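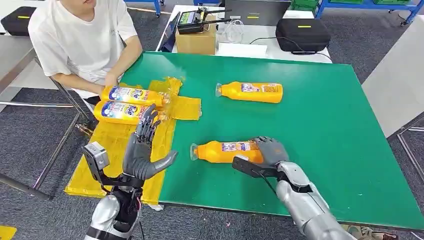

Four orange bottles of Tide on the table.

Towels come out stiff and kind of sour after moving. Same soap, same towels, what changed?

soggysocks_
Posted in Laundry & Cleaning, October

Okay so I moved from Irnley to Pondlow over the summer and my laundry has been weird ever since. I'm using the same liquid detergent I've always used, same towels, same amount (I fill the cap maybe halfway, I've never been very scientific about it). In the old place I had an ancient top loader that came with the apartment and sounded like a helicopter. Now I have a front loader, a Flelerora 848, that the last tenants left behind, and the landlord said I could keep it if I didn't ask him to fix it.

The clothes are mostly fine. T-shirts okay, jeans okay. But the towels! They come out of the dryer feeling like cardboard, and then the second they get damp again they smell a little sour. Not full-on mildew, more like an old sponge. My first thought was that I wasn't using enough soap, so I started putting in more, and if anything they got worse. Then I tried fabric softener and they got soft but stopped drying me off. I was just sort of pushing the water around.

Things I've tried so far: more soap, softener, drying them longer, one round of washing on hot. The normal cycle on this thing is 56 minutes and I'm usually doing a full load, like really full, I have to push the door a bit. Is it the machine? Is it the water here? I don't want to throw out a whole set of towels, they were a housewarming gift and they're a really nice gray.

Also I have no manual. If anybody has the same washer and knows what the little drawer compartments are for, please tell me, because they're marked with symbols and one of them looks like a flower.

pinegrove_laundress
Reply

Oh I know this smell!! I had exactly this when I went from a top loader to a front loader, and for me it was mostly too much soap. A front loader uses a lot less water, so whatever you were pouring into the old helicopter is probably way more than this one can rinse out. The extra stays in the loops of the towels, it dries hard, and then it holds on to body oils and whatever else, and there's your sponge smell. T-shirts are thin so they rinse out okay, towels are the ones that tell on you.

What I'd do is strip out the old buildup first. Put in a half load of towels (half! not pushing the door!) and run it on hot with no detergent at all. Look through the door about halfway through. If there's foam in there with no soap added, well, that's old soap coming out. Run it again until you don't see suds. My first time it took 3 rounds and I stood there kind of horrified and kind of delighted.

After that, measure. Check the back of whatever bottle you have, the label normally has lines or numbers for load size, and go by the lowest one for a normal load and see how you like it. The lines inside those caps are really hard to read, so I went over mine with a black marker. If you can't see them at all, use a kitchen measuring spoon and keep it in the laundry room so it never goes back near food. I personally use up to two tablespoons for a big load and everything smells like nothing, and nothing is what I want a towel to smell like.

Skip the softener on towels forever. It coats them, and that's why you felt like you were pushing water around. If you miss the softness, a plain white vinegar rinse once in a while is okay for the fabric, but some people say it's hard on rubber seals over time, so I wouldn't do it every load. And please never in the same wash as bleach, that makes a nasty gas.

Give each towel a good hard shake before it goes in the dryer, too. Sounds like something my grandma made up but it fluffs the loops back up and it really does make a difference.

The flower is the softener compartment, by the way. One line is usually prewash and two lines is main wash, so your detergent goes in the one with two lines. If you've been putting it in with the flower, it's been going in at the last rinse and never coming out, and I think we may have found your problem, lol.

dryer_lint_dad
Reply

clean the rubber thing around the door. mine was disgusting. pull it back and look underneath, found a sock

halfcupofborax
Reply

The soap advice above is good, but I'd look at the water too. I lived in Pondlow for a while, over by the Cortés building (there were 12 of us sharing one laundry room, so I have seen some things), and the water there was hard enough that my kettle grew a crust. Hard water makes towels stiff all by itself, even with the right amount of detergent. Irnley's water always seemed softer to me, though I only ever stayed there with family, so don't quote me.

You can get cheap test strips at a hardware store. Dip one in tap water, compare the color to the chart, done. If it comes up hard, add a scoop of washing soda or a water softening powder to the drum with the towels. In that case you might need a touch more detergent than the lowest line. I know that sounds like the opposite of what you were just told, so do the stripping first, go low, and only creep up if things aren't getting clean. Change one thing at a time or you'll never know which one did it.

Run the washer empty on its hottest setting every month or so. Leave the door and the drawer open a crack between loads so it can dry out in there. There's also a little drain filter behind a panel near the floor on most front loaders. Put a towel and a shallow pan down before you unscrew it, and go slowly, a lot of water can be sitting behind it. Mine had two bobby pins, a guitar pick and something I'd rather not talk about.

And don't leave wet towels sitting in there overnight. I do it too. It always costs me a second wash.

soggysocks_
Reply

You guys. It was the flower. I've been putting the detergent in the flower since I moved in.

I ran half the towels on hot with nothing in the drawer and it looked like a bubble bath in there. Second round was better, third round just a bit of foam at the edge. Dried them, shook them out, and they feel like towels again. The other half are going in tonight. Also looked under the rubber thing and I'm sorry to report no sock, but there was a lot of gray slime and a button.

Getting the test strips this weekend, I'll post the color when I have it.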